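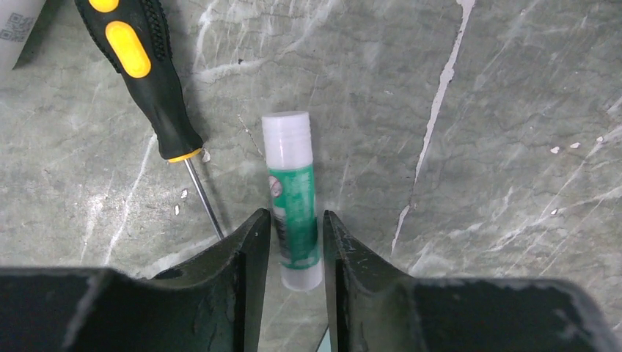 Right, I promised the Thursday lot I'd write up what we've learned on the two-armed build before I forget it all, so grab a tea. Most of this is dull stuff about cables and screws, but dull stuff is what eats your evenings!

Start with your work surface. Ours has a marbled pattern, and I'd go for something plainer if I did it over (I lose every small screw I put down on it). Pattern or no pattern, brush it before each session. Little white crumbs get everywhere when you're trimming plastic, and a crumb under an envelope is enough to make it rock when you press on it. A soft paintbrush gets into the corners far better than a cloth.

Put your screwdriver back. I know, I know. Spyros Nikolaidis painted an outline for every tool on the board at the Carkirwood workshop and I laughed at him for a month, and now I've done the same at home with a fat marker pen. It took me 9 minutes and I haven't hunted for a Phillips since.

Next, cables. Leave more slack than you think you need, then move each joint by hand through its whole travel with the power off and watch what the cable does. Our first go was neat as anything and pulled tight as soon as the elbow folded. Big lazy loops look scruffy but they work. Use the reusable hook-and-loop ties while you're still changing your mind, which in my case is always. I bought a bag of zip ties from Tsolakis and cut off nearly every one of them inside a week.

For practice objects, raid the stationery drawer. Small, light, cheap, and it doesn't matter a bit if one goes flying. Passing something from one gripper to the other is a cracking first job for two arms, and here's what helped us:

Slow everything down to a crawl and get it right there first. Have the receiving gripper wide open well before it arrives. Hold the thing by one end so there's something left for the other side to grab. And let the second gripper close fully before the first one lets go, with a good pause in between (we use five seconds while testing, which feels like forever).
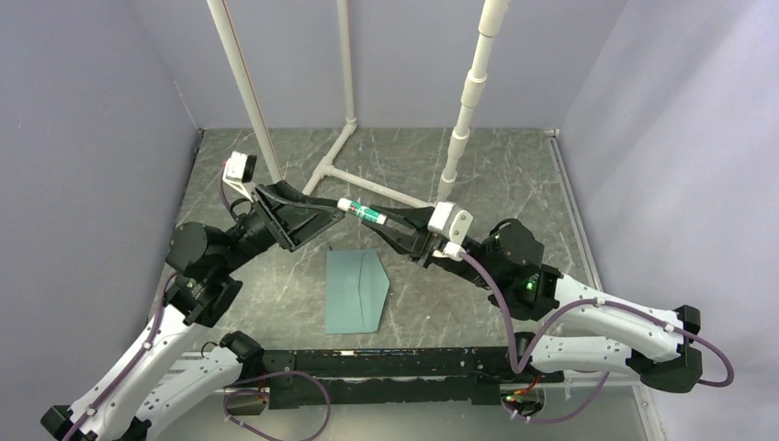
Handover practice, with the envelope lying underneath.

If you fancy a frame for hanging bits off, white PVC pipe is lovely to work with. Dry-fit the lot before you glue a single joint, and draw a pencil line across each pipe and its coupling so you can line them up again. Abelardo Chávez cuts his with a ratchet cutter and gets beautiful square ends. I use a hacksaw and a lot of sandpaper!

Gripper fingers get scuffed and dusty, and dusty fingers slip. I wipe ours with a barely damp cloth and let them dry before switching anything on. Go easy on strong cleaners until you've tried a dab somewhere hidden.

Oh, and write your settings down on paper. I had a perfect speed saved on the Skuvon laptop, and then the laptop had an update and the file went wherever files go. There's a notebook tied to the bench leg now, with a pencil on a string. I'm on my third pencil.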